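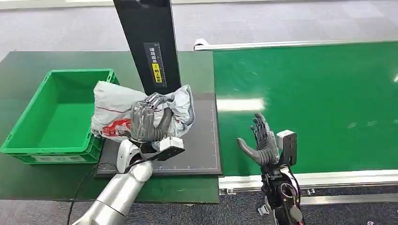

[prellby-packing] Re: Soft bags measuring too long

From: Dagim Abera
To: prellby-packing list
Date: June 2025

Ayele wrote:

> We moved most of our clothing orders out of boxes and into white
> plastic mailing bags in the spring. Postage went down, as expected.
> What we did not expect was the number of corrections from the carrier.
> Our measured length and theirs do not agree, and sometimes ours is the
> bigger one, so we are paying too much up front and never hearing about
> it.
>
> The bags are never flat. One end is smooth because the clothes are
> down there, and the other end is bunched up. Do you measure them as
> they fall or do you pull them out straight? And does anyone have a
> good way to keep the bag on the platform while it is being measured?
> Ours end up half on the crate.
>
> We use the 50-liter crates and there is not a lot of bench left over
> once one of those is down. I would rather not buy another table.

Ayele,

We had the same trouble at Troltton and spent most of May sorting it out. I went back through 364 soft parcels from that month and compared our bench measurement with the one on the carrier's bill. Boxes were left out of it. Most of the bad readings fell into two groups, and both had to do with how the bag was lying.

The first group is the one you mention at the end. A crumpled bag is easy to put down so that one end rests on the rim of the crate next to the platform. With a box you notice right away, because the box tilts. A bag just bends over the rim and looks fine. The raised end then throws off the height, and if the platform also weighs, part of the weight is sitting on the crate. We had light readings on parcels that were heavy enough to feel in the hand.

What we do now is leave a gap. The crate goes down first, and it stays a hand's width away from the platform. We put a strip of tape on the table to show where the crate edge goes. The tape gets replaced when it wears through. If you can't spare the width, turn the crate so the short side faces the platform. You still need some gap, but there is less rim for a bag to land on.

The second group is the bunched end. Our rule is:

Lay the bag down with the full end first. Smooth the loose end away from it with a flat hand. Fold the loose end under if there is more than 10 cm of empty plastic. Let go of the bag and then take the reading.

The letting go matters more than I thought it would. A hand left on the bag presses the middle down and adds to the weight, and people leave a hand there out of habit because they expect the bag to slide. Ours don't slide if they are set down flat. If yours do, a piece of shelf liner cut to the size of the platform is enough. Zero the scale again after you put the liner on.

On folding under: do not fold across the label. It sounds obvious, but some of our bags come with a printed graphic on the front and packers tend to put the label wherever the print isn't, which can be right at the loose end. We now stick the label over the full part of the bag, and if it covers some of the print, it covers some of the print. The carrier's scanners read it better there anyway. A label over a deep crease is as bad as no label.

You asked whether to pull the bag out straight. I would say no. The carrier is not going to pull it straight, and a parcel that has been stretched out on the bench will draw itself up again on the belt. Smooth it, fold it, leave it alone.

A few notes on crates, since the subject has come up on this list before.

We keep the outgoing crates empty at the bench until the first parcel has been measured. It used to be common here to store tape, spare labels and the box knife in the crate, and all of those have gone out to the depot at one time or another. Put them on a hook or a shelf.

Label strips on the front wall get hard to read when you look at them from above and to one side, and that is how a packer sees them all day. We write the route in large letters on a card and tuck it in at the end of the crate that faces the packer. The strip still gets the proper label for the driver.

Bags go into the crate on their long edge, like files in a drawer. They stay flatter than they do in a pile and you can pull one out without lifting the rest.

If your bench runs straight onto a belt like ours, watch the joint between the two. An empty corner of plastic can catch there. Putting the bag on with the full end leading took care of most of it for us. The fold should face down.

I checked again after 4 days of doing it this way. There were still a few differences on very soft items, mainly scarves and thin shirts, and I don't think those can be fixed at the bench. Timilitz sells a stiffer bag that would probably help. I have a sample pack and haven't opened it yet, so I can't tell you anything about how it closes.

One thing I would like to hear about in return. When the carrier's length is shorter than yours, do they credit the difference or just keep it? Our bill shows the corrected size on a separate page, but the charge on the front page doesn't always match. If yours is laid out differently, please send me the column headings. I don't need the amounts.

Also, whoever asked about lids for the 50-liter crates: ours don't have them, so I can't say which ones fit. The slots near the corners of the rim are worth measuring before you order.

Dagim Abera
Packing and dispatch, Troltton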